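Flumel Hand Juicer, reviewed by Chepkoech Rotich

Price 23 pounds. Available from Lurlow and by post.

I have had the Flumel on the worktop since May and use it most mornings, so the shine has gone off it and I can say what it is like to live with. It replaced a Mugo glass reamer that lost its handle in the sink.

The Flumel is a lever press. You cut the orange across the middle, put one half face down on the cone and pull the arm over. Juice runs through a strainer into a jug that sits underneath. The body is cast metal with a grey enamel finish, and it is heavy. Four rubber feet keep it still on a tiled surface, less so on polished wood, where mine crept forward until I put a damp cloth under it.

Small and medium oranges do best. Large ones, the thick-skinned sort sold for eating, spread out under the press and leave a ring of flesh you have to go back for with a spoon. Lemons are fine. Limes tip over unless you hold them in place, and grapefruit won't fit at all, although the leaflet says they will. I tried 8 halves of a medium orange one after another and had to stop once to clear the strainer.

The jug holds 288 ml. That is enough for one person and a bit mean for two. It has a good lip and doesn't drip, but the markings on the side are on the back when the handle is in your right hand, so you end up lifting it and turning it round to read them.
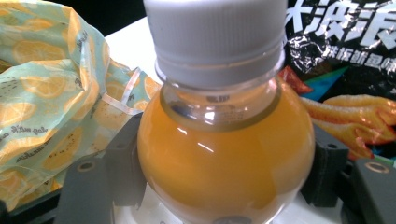 Orange juice in a small round bottle with a white screw cap.

As for taste, the strainer lets through fine pulp and stops the pips. If you press too hard at the end of the stroke you get oil from the peel and the juice turns bitter. Stop when the arm is level. I compared it with the shop juice we usually buy and preferred the fresh, though my son went the other way and still does. It keeps up to 6 hours in the fridge before I notice a difference, and after that I would use it for cooking.

Cleaning is the weak point. The cone and strainer lift out and rinse easily. The arm doesn't come off, and the hinge collects pulp in a gap too narrow for a cloth. I use an old toothbrush. Leave it overnight and you will be picking at it with a cocktail stick. None of it should go in the dishwasher -- the leaflet is right about that one, and the enamel on my strainer rim has a chip to show for it.

I wrote to Flumel at their Plultby address about the chip. They sent a new strainer free of charge, with no note.

Good: strong, quick, pours well.
Bad: hinge hard to clean, small jug, no use for grapefruit.

Worth the money if you squeeze oranges several times a week. For the odd lemon, buy a reamer.

September 4, 2001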